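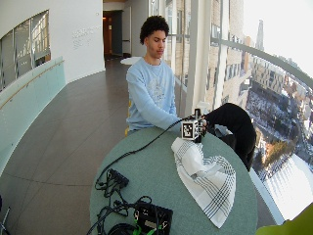 OK, I've been running a Stestaver node for 18 days now and I have so many thoughts, so this is going to be a thread. Small proof-of-stake chain, very friendly community, and I'm having more fun than I've had with crypto in ages!

For anyone who hasn't come across it: you lock up coins, your machine helps check blocks, and you get a small share of the fees. The minimum stake for a solo node is 3,056 coins, which sounds like an odd number until you read the original paper (they tied it to block size and then just never rounded it).

I didn't have that many, so I joined a pool on Soltani. You can delegate as little as 2 coins there. Two! I started with 80 and topped up once I understood what I was doing.

Setup took me one Thursday evening. Most of that was syncing. The docs say to use the snapshot and I ignored them like a fool and started from the first block. Use the snapshot.

Rewards come in once per epoch. Mine are tiny, think coffee money on a good month, and the coin price wobbles enough to wipe that out in an afternoon. I'm fine with it. I wanted to learn how validators work and wow, am I learning.

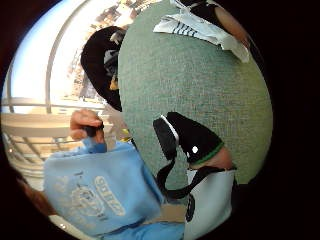 Next thing, unstaking. There's a waiting period before your coins are free again, and during that wait they earn nothing. I tested it with a small amount first and I'm glad I did — the button says "withdraw" but all it does is start the clock. You have to come back and claim.

Wallets: I tried Cledard and the plain command line one. Cledard is lovely for checking balances, and it shows which pool you're in right on the front page. For moving anything bigger I still go with the command line, where I can read the whole transaction before signing.

A few people asked about the Jillport bridge. I've used it once, going in. The fee was nearly what I'd earned that week, so now I save up and plan to bridge in one go. Check the address on the project's own site every single time, please. Fake bridge pages pop up in search ads constantly.

Oh, and write down your recovery phrase on paper before you send a single coin. I keep two copies in different buildings.

Next up I want to try voting on the fee proposal that opens in January. If you've voted from a pool before, tell me how it went, I have questions!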